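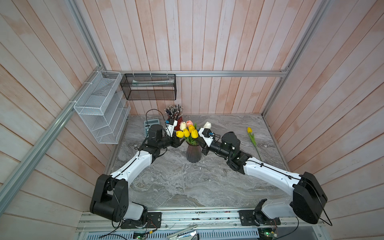 Looking after the Dolldale cell: end-of-module report

When our group was handed the Dolldale cell in January, we were told it was in working order and that our job was to keep it that way. We were very pleased with this, and I think we all imagined a term of flower arranging. Most of what follows is about cables, zip ties and scuffed fingers, and I enjoyed nearly all of it.

The cell is a two-arm station on the Prorkemell course. Both arms stand on black base plates along one aluminium rail at the front of a marbled tabletop, and they reach in towards each other over the middle. Everything that isn't an arm or a prop hangs off the aluminium posts, crossbars and walls, including the wire baskets, which we fixed up with zip ties after the hooks kept working loose. The practice task is to move artificial tulips in and out of a ribbed vase, and we kept a pen cup and a calculator on the table as things the arms had to avoid.

Setting up

We started with the base plates. The course notes (written for an older rail, we found out in week 2) gave a bolt order that leaves one corner proud of the rail, so we worked diagonally across each plate instead and then went round again. After that the left arm stopped creeping during long sessions, which had been the one complaint passed down to us by the group before.

Next came the cables. They run along the outside of each arm, with slack left at the shoulder and the wrist, and getting the slack right took us most of a Sunday. If there is too little, the wrist tugs at the end of its reach. If there is too much, the loop catches on whatever is behind it -- usually the wire rack. We settled it by driving each arm slowly to its furthest corners and moving the clips along a little at a time, which is dull work but very calming with a radio on.

Checking the wrist cameras

Each checking session began with the table cleared in front of the gripper and the fingers open, so that we could compare the camera view with a saved one from the week before. 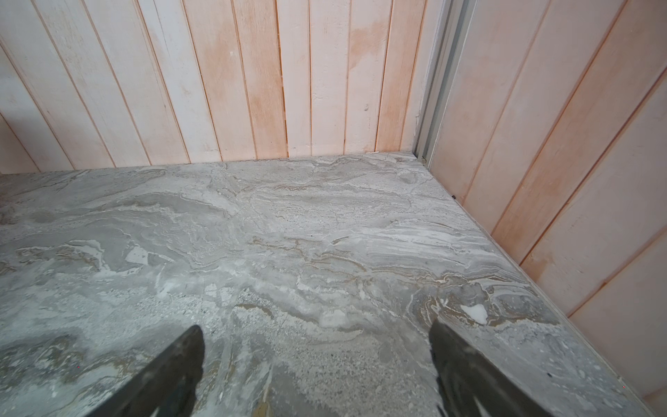
We looked for three things in these views: that both fingertips came into the picture at the usual height, that the gap between them was even, and that the line where the table meets the wall had the same tilt as last time. If that line had shifted but the fingers had not, the whole arm had probably moved on its plate. If the fingers had shifted and the line had not, we looked at the finger screws. I'm rather proud of this method, simple as it is, and we put it in the Seyoum logbook for whoever comes next.

The marbled top did give us some trouble here. The veins are pretty, but our edge-finding script (we called it Citik) kept taking the brown lines for the edge of the table. We ended up telling it to ignore everything in the lower half of the view, and it behaved much better.

The fingers

The gripper fingers get scuffed and they pick up dust. We wiped them with a barely damp cloth before each session and did a full clean after every 16 hours of running, or some 2000 grasps by our log, whichever came first. A tulip stem is thin and slippery, and dusty fingers let it turn so the bloom droops to one side.
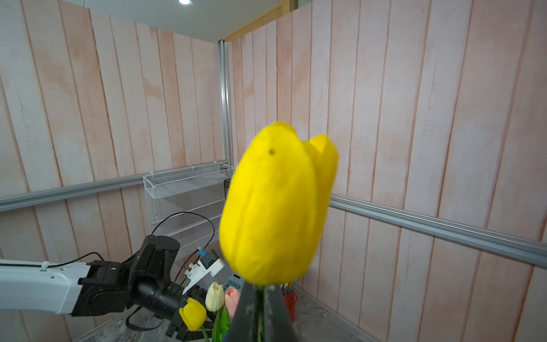
Figure 3. Yellow tulip held upright between the gripper fingers, with the other arm at left.

What we would change

We would replace the clips near the wrists with something that can be opened by hand. Undoing the present ones takes eight minutes an arm, and it has to be done every time a cable is looked at. We would also like a plain mat to lay over the marbled top during camera checks -- we asked for one too late in the term. The spare finger screws are in the tin under the bench, and the logbook is kept with them.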